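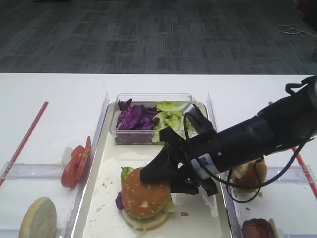
Protokoll der Sitzung der Arbeitsgruppe Küchentechnik

Datum: 7. April 2024
Ort: Gakano Betriebsgastronomie, Besprechungsraum im Untergeschoss
Anwesend: Einkauf, Küchenleitung, Arbeitssicherheit, Technischer Dienst, Betriebsrat (beratend), zwei Vertreter der Firma Trasik (zu TOP 2 und 3)
Entschuldigt: Qualitätssicherung
Protokoll: Einkauf

TOP 1 Formalia

Die Beschlussfähigkeit wird festgestellt. Das Protokoll der letzten Sitzung wird mit einer Änderung genehmigt: Unter TOP 4 ist »Spülstraße« durch »Bandspülmaschine« zu ersetzen. Die Tagesordnung wird um den Punkt »Stromanschluss Ausgabe Ost« ergänzt.

TOP 2 Angebot Trasik, Montageplatz Planex

Die Firma Trasik erläutert das vorliegende Angebot. Planex umfasst einen Roboterarm mit Zweifingergreifer, einen Arbeitstisch mit seitlichen Fächern für die Burgerzutaten und ein mittig angeordnetes Tablett, auf dem der Burger zusammengesetzt wird. Salat und Rotkohl werden in einem durchsichtigen Behälter auf dem Tablett bereitgestellt, Brötchenhälften, Tomatenscheiben und Bratlinge in den Fächern. Angeboten werden Kauf oder Miete, jeweils mit Einweisung des Küchenpersonals. Die Mindestmietdauer beträgt 9 Monate.

Der Einkauf weist darauf hin, dass die Position »Ersatzteile« im Angebot ohne Stückliste aufgeführt ist. Trasik sagt zu, die Liste nachzureichen und dabei die Kunststoffteile der Fächer einzeln mit Preisen auszuweisen. Die Wartungspauschale gilt nach Auskunft des Anbieters für Arm, Greifer und Steuerung. Verschleiß an den Fächern ist ausgenommen.

Die Küchenleitung fragt nach der Umstellung auf andere Brötchengrößen. Nach Angabe von Trasik lassen sich die Halterungen versetzen, anschließend ist ein neues Einlernen der Greifpositionen erforderlich. Diese Leistung ist im Grundpreis einmal enthalten, jede weitere Umstellung wird nach Aufwand berechnet. Die Küchenleitung hält dies für unbefriedigend und bittet um ein Festpreisangebot.
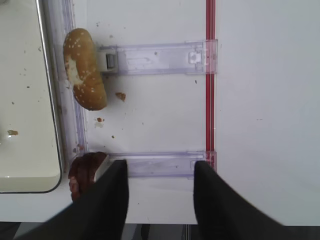 TOP 3 Bewertung der Vorführungen

Grundlage der Aussprache sind die Auswertungsbögen der Vorführungen im Trasik-Technikum Issahaku. Insgesamt wurden dort 231 Montagevorgänge erfasst. In 35 Fällen ist ein Eingriff durch das Bedienpersonal vermerkt, überwiegend beim Aufnehmen der Tomatenscheiben. Trasik führt dies auf die ungleichmäßige Scheibendicke zurück und empfiehlt eine fest eingestellte Schneidemaschine. Die Küchenleitung gibt zu Protokoll, dass eine solche Maschine vorhanden ist, die Abweichungen bei reifer Ware jedoch bestehen bleiben.

Zur Reinigung: Beim Zusammensetzen fallen Krümel und kleine Lebensmittelreste an, sowohl auf dem Tablett als auch auf der Tischfläche. Die Arbeitssicherheit verlangt einen Reinigungsplan mit festen Intervallen, der in das bestehende Hygienekonzept aufgenommen werden kann. Zu klären ist ferner, ob sich die durchsichtigen Kunststoffteile der Fächer ohne Werkzeug ausbauen lassen und ob sie für die Bandspülmaschine zugelassen sind. Der Anbieter konnte hierzu in der Sitzung keine verbindliche Auskunft geben.

Der Technische Dienst beanstandet die Kabelführung am Arm. Die Leitungen hängen in Schlaufen über dem Arbeitsbereich und damit über offenen Lebensmitteln. Gefordert wird eine geschlossene, abwischbare Führung. Trasik nimmt den Punkt auf und prüft, ob die Änderung vor einem Testbetrieb umgesetzt werden kann.
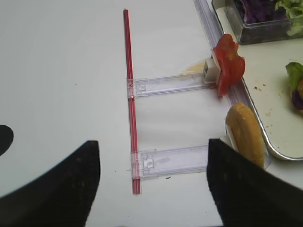 Der Betriebsrat erkundigt sich nach den Auswirkungen auf die Schichtbesetzung der Ausgabe. Die Küchenleitung erklärt, dass für die Dauer eines Testbetriebs keine Stellen verändert werden. Das Nachfüllen der Fächer und die Aufsicht am Gerät übernimmt das Personal der kalten Küche. Der Betriebsrat bittet um schriftliche Bestätigung vor Beginn.

Die Vertreter der Firma Trasik verlassen die Sitzung.

TOP 4 Beschluss

Die Arbeitsgruppe spricht sich für einen befristeten Testbetrieb im Juli aus, begrenzt auf eine Ausgabestelle und rund 100 Portionen je Betriebstag. Eine Kaufentscheidung ist damit nicht verbunden. Voraussetzungen sind:

– Stückliste und Einzelpreise der Ersatzteile liegen vor
– Festpreis für die Umstellung auf andere Brötchengrößen
– schriftliche Auskunft zur Spülbarkeit der Fächer
– geänderte Kabelführung am Arm
– Bestätigung an den Betriebsrat

Der Beschluss ergeht einstimmig bei einer Enthaltung. Der Einkauf teilt dem Anbieter das Ergebnis mit. Die Miete ist auf Probe zu verhandeln – die im Angebot genannte Mindestdauer wird nicht akzeptiert.

TOP 5 Stromanschluss Ausgabe Ost

Der Technische Dienst berichtet, dass der vorhandene Stromkreis bereits durch die Wärmebrücken ausgelastet ist. Ein gesonderter Anschluss wird geplant, der Kostenvoranschlag folgt.

TOP 6 Verschiedenes

Die Bestellung der neuen Tablettwagen verzögert sich. Der nächste Sitzungstermin wird mit der Einladung bekannt gegeben.

Anlagen: Angebot Trasik, Auswertungsbögen Issahaku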